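Skuna Burger Station - Set-up Guide
Section 6: Dropped buns and single-finger holds

A failed bun pick is the most common fault on the Skuna station, and it's a fun one to fix! Once you know what the gripper is doing in those last few inches, you can usually be running again before the next order. Work through this section whenever the controller shows code 33 (part not held) or code 34 (part lost on the way to the tray).

CAUTION: Press the stop button and wait for the arm to settle before you reach over the table. The arm can restart on its own after code 34 if the job is still active.

6.1 Check the hold

1. Open the wrist view on the controller.
2. Look for a gap between each finger and the bun. Both fingers have to touch before the arm lifts.
3. If only one finger is touching, cancel the pick. Don't try to save it by closing harder - the bun will tip or slide.
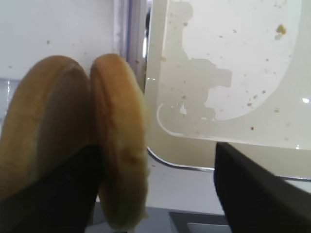 Page last changed: December, by Maite Arrieta

A gap on one side means the gripper center and the bun center don't agree. Either the bun has shifted in its holder or the whole station has moved. Check the station first. It takes less time, and a moved station throws off every ingredient on that side.

6.2 Check the red rod and clear holders

The thin red rod marks the outer side of the station, and the clear holders run inward from it. If a clip has worked loose, the holder swings a little and takes the food with it.

1. Jog the arm to the rod check position, with the fingers open.
2. Confirm that the rod lies between the two fingers. It doesn't need to be perfectly centered.

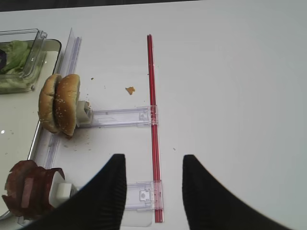 Fig. 6-2. Rod check, fingers open on either side of the rod.

3. Stop the arm. Press each clip onto the rod with your thumb until it's fully seated.
4. Slide the food blocks back to their marks, then jog to the check position again and compare.

NOTE: Wipe up crumbs before you press the clips down. A crumb under a holder can lift one end enough to bring code 33 right back, and it's maddening to track down.

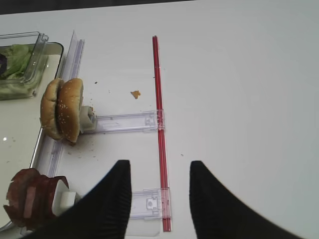 Fig. 6-3. Rod and clear holders from above. Look at the clip on each holder.

6.3 Reset the grip

1. On the Grip page, set the opening to 685 for buns.
2. Set the closing force to 590. These are controller units, and the same numbers work for both stations.
3. Select Both Contacts Required. The arm will now refuse to lift on a single touch, a great little setting that should stay on.
4. Save, then restart the gripper. Changes don't load until you do.

CAUTION: Never raise the closing force to cure a drop. Too much force crushes the crust, and a crushed bun comes out of the fingers sooner.

6.4 Run a slow pick

1. Set arm speed to Slow and keep one hand on the stop button.
2. Run a single bun to the tray. Watch the angle of the slice as it comes over the tray.
3. If the slice swings in the fingers, stop and repeat 6.2.
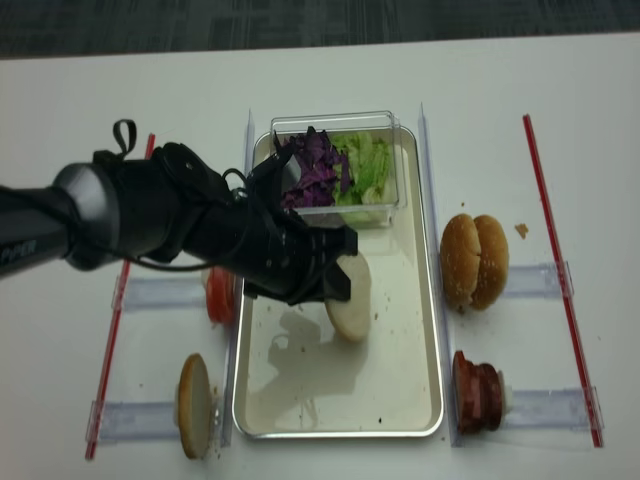 Fig. 6-4. Bun slice held over the tray, with a station on each side.

4. Repeat with a bun from the other station. When both picks are clean, go back to normal speed and clear the fault log.

If code 34 comes back after all this, save the log and send it to Sem Nijs at the Ruvville bench. Please send the log before you power down - the contact readings are lost at shutdown.

Comments

wu_line2: Section 6.2 fixed it for me. The lower clip was up on one side and I'd been fiddling with force all morning.

Clurkel kitchen lab: Does 590 hold for toasted buns too? Ours are pretty stiff.

Sem Nijs: Yes, leave it at 590 and open the fingers a bit wider. Love to hear how it goes!

Related sections
Section 4: Leveling the table
Section 5: Teaching pick positions
Section 7: Cleaning the fingers
Fault code list

Contact Skuna support | © Skuna | Back to top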